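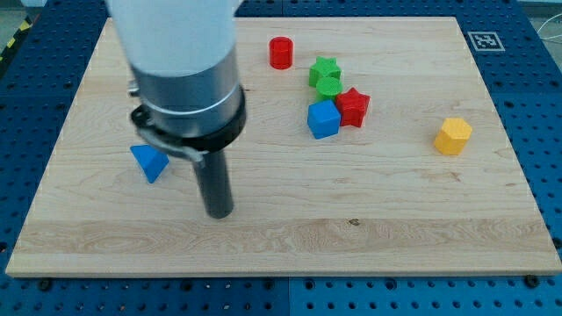

Bring Back the Paper Bus Timetable
By Citlali Quezada
2020-02-22

I have a paper timetable for the 163 bus taped inside a kitchen cabinet, and I love it more than is reasonable. It folds into 5 panels. It shows every stop from Larnmont to Brivotley, and in ten seconds it tells me something my phone never has: what kind of day I could have.

An app answers the question you ask. When is the next bus? Fine, great, I use it too. But a timetable lets you wander. I was looking up a ride to the dentist when I noticed that one bus each afternoon goes the long way, past the reservoir, and I have now taken it six times for no purpose at all (bring a sandwich!). I would never have typed that into a search box - I didn't know there was anything to type.

The transit office stopped printing them in December. The last run was 2000 copies, and they were gone from the rack at the library before New Year's, which doesn't look to me like a thing people had stopped wanting. My neighbor still has hers in her purse. The man at the bakery keeps his by the register and reads times off it to customers.

I know printing costs money, and I know the schedule changes. So print it twice a year, in black ink, on the cheapest paper there is. Put a date on the front in big numbers. Leave a stack at the library, the clinic and the front seat of every bus.

And please, keep the map on the back! My nephew learned the whole east side from that map. He is seven and can tell you where to change buses for the pool, and he is very proud of it.

The comment form for the spring schedule is at the library desk, next to the tax forms. It takes a minute to fill out. I wrote on both sides of mine.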